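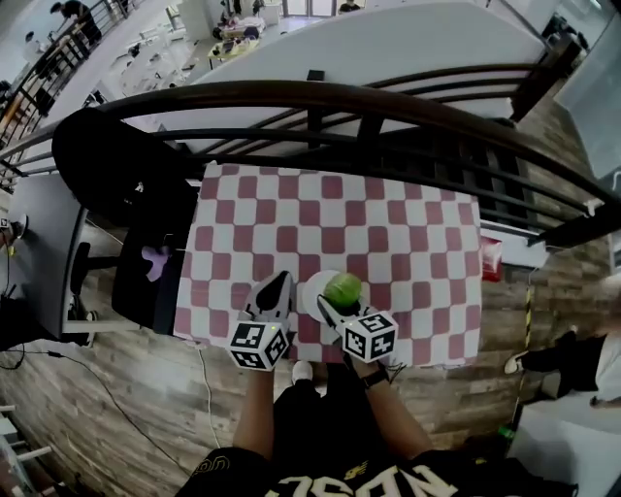 August
By J. Subramaniam

Setting a Small Table: Report for the Nitberg Building Project

The task was to turn an unused corner of the upper floor into a place where two people could eat lunch. We had the stretch of landing beside the balcony railing, one small table, and a budget that did not cover new furniture.

Choosing the cloth took longest. We compared a plain gray one from Ziko with a pink-red and white check. The check was brighter against the dark railing, and crumbs showed less on it. We kept the check.

Next was the place setting. A round white plate went on the cloth with one round green item on it. Larger plates from the Kudley set were tried and left too little room for a second person. Glasses were ruled out early — anything that can roll or tip should not be next to a railing over a lower floor.

Seating is not finished. A black office chair fits beside the table, but its back comes up against the railing if it is pushed in at an angle. Stools would work better. The gray desk farther along stays where it is, as other groups use it.

We asked people on both floors to fill in a short form. Of 163 forms handed out, 15 came back by Tuesday. Most said they would use the table if it stayed up past the end of term. Four mentioned noise from the floor below. That return is too small to say much, and next time we would ask in person at lunch.

Still to do: cloth clips, a second plate, and a bin near the stairs. The clips have been ordered — the bin needs permission from the building office.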